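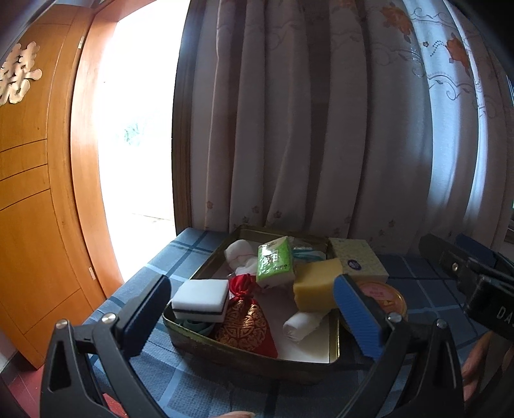
Do you have a drawer full of bits and bobs at home? Spare sponges, rolled-up cloths, pocket tissues, a little drawstring pouch you can't bear to throw out? Then I'd love you to come and spend a morning with us in Studbridge!

I'm looking for people to join the Pedeson tidying study this March. I want to see how different people sort the same pile of small household things into a tray, and hear what you were thinking while you did it. Do you put the soft things together? Do the tissues have to stand up? (Mine do, and my sister thinks I'm mad.)

Each session lasts roughly 40 minutes. You'll sit at a table, pack a tray your way, unpack it and then pack it again for somebody else to use. After that we have a chat over tea — bring your opinions, I've got plenty of my own.

You don't need to be a tidy person. I'd be very glad to hear from a few properly messy ones, as the last group was terribly neat and we all agreed with each other far too much.

You should be 18 or over and happy to handle everyday cleaning bits, all of them unused. Tell me beforehand if scented tissues or soaps bother you and I'll leave them out of your pile.

We pay 15 pounds a session, plus your bus fare. Sessions run on Wednesday mornings and you can come to one or both of your 2 slots. We're upstairs at Koskela House, and there is a lift.

To sign up, leave a message on extension 3215 or drop a note in at the front desk, marked "Tray study". Please say which mornings suit you and how you take your tea.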